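Chapter 4
Friction and Rolling

When one surface moves across another, a force acts between them in the direction that opposes the motion. This force is called friction. It is present when you push a box along the floor, when a bicycle slows down on a flat road, and when a ball rolls over cloth.

A block dragged over a surface slides. A ball usually rolls, and the force slowing it is much smaller. Rolling resistance depends on how far the ball and the surface under it are pressed out of shape – a soft surface gives way more and takes more energy from the ball.

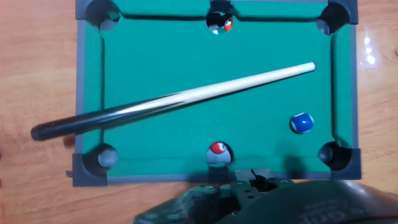

Friction also depends on how hard the two surfaces are pressed together. Suppose a block needs a force of 18 newtons to keep it sliding at a steady speed. If a second, identical block is placed on top, the force needed doubles to 36 newtons. The area of contact makes very little difference.

In this chapter you will measure friction with a spring balance reading up to 20 newtons. Section 4.1 deals with blocks at rest, and Section 4.2 with blocks that are already moving. Rolling is left until Section 4.3.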